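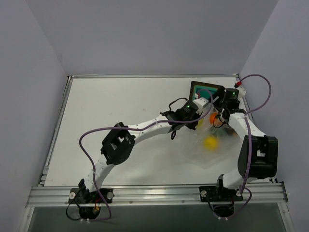
How Does a Story Get Into Another Language?

Grab a book off your shelf and look at the very first pages, the ones most people flip right past. There's a lot of tiny print there. Somewhere near the author's name you might spot the words "translated by" and then another name. If you do, you are holding a book that was written twice!

The first time, an author wrote it in one language. Maybe Spanish, maybe Korean, maybe Arabic. The second time, a translator wrote it all over again so that you could read it in English. Same characters, same adventures, same sad bit with the dog. But every single word on the page was picked by the translator.

Isn't that just swapping words?

Lots of people think so. You take the word for "cat" in one language, you put in the word for "cat" in the other, and you keep going until you run out of pages. Easy, right?

Let's try it. In Spanish, if someone is teasing you, you can say they are "taking your hair." If a translator swapped the words one by one, you'd be reading along and suddenly think somebody was about to get a very bad haircut. In English we say "pulling your leg" - and think how strange that sounds to someone who has never heard it before!

Germans have a wonderful one. When a person can't see something that's right in front of them, you can say they have tomatoes on their eyes. French speakers say it's raining ropes when it's really pouring. Every language is stuffed with sayings like these, and when a translator meets one, there is a choice to make. Do you find an English saying that means the same thing? Or do you keep the tomatoes, because they're so funny, and help the reader work it out from the rest of the sentence? Both can be right. It depends on the story.

Animals don't speak English

What does a rooster say? Cock-a-doodle-doo, of course! Except in France it says cocorico, in Germany it says kikeriki, and in Spain it says quiquiriquí. (Try that one out loud. It's pronounced kee-kee-ree-KEE, and it does sound a lot like a rooster.)

Sound words are some of the best fun in a translator's day, and Japanese has heaps of them. Heavy rain goes zaa zaa. A sparkly thing goes kira kira, even though sparkling doesn't make any sound at all! English doesn't have a word quite like that, so the translator has to come up with something. Glitter-glitter? Twinkle-twinkle? You could spend a whole morning on it.

Meet a translator

Noreen Niazi translates children's books at her kitchen table in Tovotville. She has been working on a picture book called The Goat Who Ate Monday, which is coming out with a small publisher, Liao. We asked her how she starts.

"I read the whole book like a reader first," she told us. "No pencil. I want to know where I laugh, because my readers have to laugh in the same place."

After that she writes a first try, very fast, and she says it is always terrible. She leaves gaps. She writes three different words with slashes between them. Then she goes back to the top and starts fixing. One page of The Goat Who Ate Monday has just 23 words on it, and she wrote that page 51 different ways before she was happy!

Why so many? It rhymed. In the first language, the word for "goat" rhymed with the word for "soup," so the goat fell into the soup. In English, goat and soup don't rhyme one bit. Noreen could keep the soup and lose the rhyme, or keep the rhyme and have the goat fall into something else. A boat? A moat? She went and looked at the picture again, and there was the goat, up to its beard in a big round soup pot. No moat anywhere. So the soup had to stay, and she ended up with "The goat gave a leap and a whirl and a whoop, and landed - kersploosh! - in the middle of soup."

Pictures matter a lot in this job. You can change a word but you can't change what the artist drew.

What about names?

Here's a puzzle. Say there's a grumpy baker in the story, and his name means "Mr. Burnt Crust" in the language it was written in. Readers there get the joke right away. If you leave his name alone, English readers will see a name and never know it was funny. If you change it to Mr. Burnt Crust, they'll get the joke, but he might not sound like he lives in his own town any more.

Food is the same sort of puzzle. Some translators used to change it all the time, so that a child in a story would sit down to a sandwich when they'd been eating dumplings. These days many translators like to keep the dumplings. You might not have tried them, but you can find out what they are, and then you've learned something tasty.

Does the translator talk to the author?

Often, yes! Noreen sends her authors lists of questions. For one long adventure novel called The Lanterns of Vumov she sent 80 of them, and some were very odd. How big is the ladder? Is the aunt joking when she says that? When the boy says "you," is he talking to one person or to all of his cousins? (English uses "you" for both, but plenty of languages have different words, so it matters.)

Of course, some authors lived hundreds of years ago and can't answer. Then the translator has to be a detective, digging in old dictionaries and letters and reading what other people have worked out.

Have a go yourself

You can try this even if you only speak one language.

Pick a short poem you like, with a rhyme in it. Now write it again so that it means the same thing, but you aren't allowed to use any of the rhyming words from the first one. It's hard! You'll find yourself wanting to change the meaning just a little to make it fit. Give yourself 20 minutes and see how far you get.

If you do speak another language at home, even a bit, ask somebody in your family for a saying they heard when they were small. Write it down word for word in English first, and draw what it sounds like (tomatoes on eyes make a very good drawing). Then write down what it means.

Or do it with friends. One person makes up a silly animal, the way they made up the Covach in Noreen's school workshop, which was part badger and part teapot. Everybody else decides what it would be called in a language where nobody has ever heard of badgers.

Words to know

Translator: a person who writes a text again in a different language.

Interpreter: a person who does it out loud, while somebody is speaking.

Idiom: a saying that doesn't mean what its words say, like "pulling your leg."

Onomatopoeia: a word that sounds like the noise it names, like buzz or splat. Say it like this: on-uh-mat-uh-PEE-uh.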